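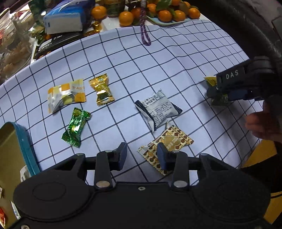 *Wrapped candies on the checked tablecloth.*

# Getting the house and the lunch bag ready for nursery mornings

October is when it all catches up with us. The first few weeks of nursery have a kind of holiday feeling, everybody gets up early and is rather pleased with themselves, and then the mornings turn dark, somebody grows out of their rain boots, and one shoe has gone missing at 7 a.m. I have had three children go through the toddler room in Callham, and my sister-in-law Constanza Ulloa runs the kitchen at a nursery over in Coswood, so between the two of us we have a fair collection of small household tricks. Some of them are hers and some are mine, and a few came from my mother, who would be astonished to see them written down.

## The night before

Pack the bag while supper is cooking. I used to leave it until the children were in bed, and by then I was so tired that I would put in two left mittens and call it done. If you are standing by the stove waiting for the rice, you may as well count out socks.

Keep a full change of clothes rolled up together - underwear inside the pants, pants inside the shirt, socks tucked in the middle - with a hair elastic around the whole bundle. When there's an accident at nursery, the teacher can grab one thing and doesn't have to dig. Send a bag for the wet clothes, too. We like the thin kind that bread comes in, with the crumbs shaken out, and I keep a stash of them in the drawer under the phone.

Shoes go on a tray by the door. Any old baking sheet will do, and if it has a rim it'll hold the mud and the melted slush. Ours has been there so long that the youngest thinks it's called the shoe pan.

## Labels that stay on

I have tried nearly everything, and I've come back around to a laundry marker and a strip of white cotton tape. Write the name first, let it dry overnight, then press it with a hot iron with no steam. After that you can sew it in with four stitches, one in each corner. Iron-on labels are quicker and they're fine for sweaters, but on anything that gets washed hot they curl up at the ends, and then little fingers start picking at them.

For water bottles and lunch boxes, write on masking tape and cover it with a piece of clear packing tape that goes all the way around and overlaps itself. It comes off at the end of the year with a little cooking oil and a thumbnail. Lids need their own label! Constanza has a whole basin of lids at Coswood that have never been claimed, and she says she could open a store.

## Lunch, and what comes back from it

The best thing I ever learned about lunches came from Constanza, and it is to cut everything smaller than you think you should. Grapes go in quarters, the long way, and so do cherry tomatoes. Apples get sliced thin for the little ones, or grated if they're still new to chewing. To keep the slices from going brown, drop them in a bowl of cold water with a pinch of salt for 5 minutes, then rinse them well and pat them dry. You don't taste the salt, I promise.

Hard candy stays out of the bag altogether, and so do nuts and popcorn. Most nurseries will tell you this on the first day, and it's a good rule at home as well while you have anyone under school age in the house. We keep the sweets in a tin on the top shelf of the pantry, behind the flour, and the tin comes down when the grown-ups have coffee.

A thermos keeps pasta warm much longer if you fill it with boiling water while you're making breakfast, leave the lid on, and pour the water out right before the food goes in. Add a spoonful of sauce more than seems right, as pasta drinks it up all morning long.

If a lunch box smells sour even after washing, spread a paste of baking soda and water in the corners and under the rubber seal, leave it overnight, and rinse. The seal is nearly always the culprit. Pull it out with the handle of a teaspoon (not a knife, I ruined one that way) and wash it separately.

## Paint, glue and the mystery stains

Nursery paint is supposed to wash out, and mostly it does, provided you use cold water first. Hot water seems to settle some of the reds in for good. Hold the stain under the cold tap from the back side of the fabric so it gets pushed out the way it came in, then rub in a bit of dish soap and let it sit while you have your tea.

White school glue wants soaking. Don't scratch at it dry or you'll pull threads. Modeling dough is the other way around, and you should let it dry hard and then brush it off with an old toothbrush. If it's in the carpet, go at it the next day with the toothbrush and then the vacuum.

Grass stains I treat with white vinegar and a little patience. For tomato, I put the shirt out in the sun after washing, still damp, and by afternoon it has usually faded to almost nothing. My mother used to do this with bibs in Cáceres, where of course there was more sun to go around. In Callham in winter a bright windowsill takes two or three days over the same job.

## A corner for the artwork

They come home with so much of it. We hung a length of kitchen string along the hallway with clothespins, and whatever fits on the string is what's on show. When a new one arrives, the artist picks which one comes down. The retired ones go in a flat box under the bed, and at the end of the year we sit on the floor together and keep 7 each. It's a lovely evening, if a slow one.

Gervasio Garrido, who teaches the four-year-olds at Potura, gave me the best tip for the big floppy paintings: roll them with the paint on the *outside*. Rolled the other way, thick paint cracks and flakes when you open them up again. He also pencils the child's own words on the back, whatever they said it was. Ours has a brown one marked "the bus is sleeping," and I wouldn't part with it for 2000 dollars.

## Toys that have been in everyone's mouth

Plastic blocks can go in a mesh laundry bag on the top rack of the dishwasher, with the heated dry turned off. Wooden ones shouldn't be soaked at all - wipe them with a cloth wrung out in warm soapy water, then dry them right away with a towel and stand them on end. If they've gone rough, a very light rub with fine sandpaper and a dab of food-safe mineral oil brings them back nicely.

Soft toys go in a pillowcase with the top knotted, on a gentle cycle, and then on the line by daylight if you possibly can. If there is one particular rabbit that must be slept with, wash it first thing in the morning, right after drop-off, so that it has all day to dry. And if you're lucky enough to find a second rabbit just the same, buy it and swap them every week from the beginning, so they wear down together. We bought ours too late, and the spare has lived in the closet ever since, perfectly clean and not wanted by anyone.

Next month I'll get to mittens, and to the drying rack Constanza rigged up over her radiator in Coswood, once I've been over there to measure it.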